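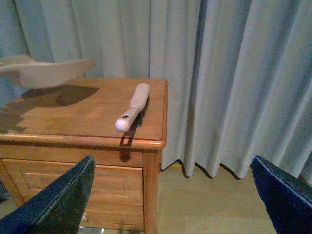
I want to put in a good word for the wooden bedside cabinet. I mean the proper sort, with a drawer and legs and a bit of moulding round the top, in that orangey honey colour that everybody spent the last 15 years painting grey.

I grew up with one. My grandmother had a pair of them either side of her bed, and when she moved to the flat in Clisar she kept one and I got the other, along with whatever was still in the drawer (a bus timetable, two thimbles and a great many hairgrips). It has been next to my bed ever since, through four moves and one flood, and I love it more than any other piece of furniture I own, the sofa included. And the sofa cost around 2000 pounds!

What I love most is the colour. Honey wood has had a rotten press. People call it dated, and I suppose it is, but put it near a window in the late afternoon and tell me a white box does the same for a room. The grain starts to show, the shadows go long and brown across the top, and even a hairbrush or a lint roller left lying there looks like part of a still life. A white cabinet in the same light looks like a fridge.

Then there's the edge. Run your hand along the front of an old cabinet and there's a good chance you'll meet a rounded lip, a little raised, and I can't tell you how fond I am of that lip. It stops a pencil rolling off at night. It's kind to your elbow. When I'm half asleep and feeling about for my glasses, my fingers find it first and I know where I am. My brother Timo has one of those floating shelves with a sharp square edge, very smart, and he has lost two phones and a mug of tea off it since December.

Panelled drawer fronts, too. Yes, the dust gets into the grooves, and you have to go round them with a dry paintbrush now and again. I enjoy that! It takes a minute, and I find it much more satisfying than wiping down something flat.

My friend Yatziri Magaña disagrees with nearly all of this. Her view is that a bedside cabinet is a clutter trap, that whatever flat surface you give a person will be covered by Thursday, and that a stool is plenty. We have been having this argument for years and she makes her side of it very well. Her bedroom is lovely, I'll admit, all air and floorboards. But where do her things go? They go in the hall. I've seen the hall.

I'd say let the top of the thing be used. A bedside is where the last jobs of the day get done, and the first ones: you take the fluff off your jacket, you brush your hair, you put down whatever you're holding and get into bed. If a few bits are still out in the morning, fine. The drawer can have them when you've got time. I do mine on Sundays with the radio on, and some Sundays I don't.

Please look at the legs as well if you're buying second-hand. I'm all for a cabinet that stands clear of the floor, with a gap you can get a broom into and a line of light showing underneath. It makes a heavy piece look far less heavy, and you can get your slippers back without lying on your stomach. The ones that go straight down to the carpet always seem to be sulking.

They're cheap at the moment, which baffles and delights me. The Antoniuk saleroom had a nice one a fortnight ago for 30 pounds, a small ring mark on top and a drawer that stuck at the left. Rub a candle along the runners and it'll slide beautifully. As for the ring, leave it, or put a lamp on it. I only came away without that cabinet because I'd cycled, and I've been thinking about it ever since.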